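The open day at the Preseck mission library was on 1 Oct 2016, and I'd been looking forward to it for weeks! Zane Paulauskas showed us the reading room first – more than 2000 hymnals and catechisms, many of them printed for village parishes.

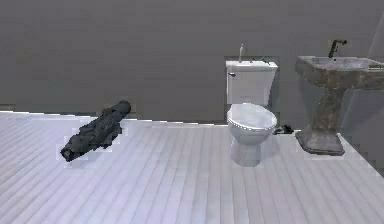
My favorite stop was the Plollska collection, 194 letters home from missionaries and the converts they taught. One teacher complains for three whole pages about translating "grace." Another wanted dark cloth for choir robes, and I thought of her at the sight of that black bundle lying all crumpled on the pale floorboards. I'll go back in the spring for the sermons.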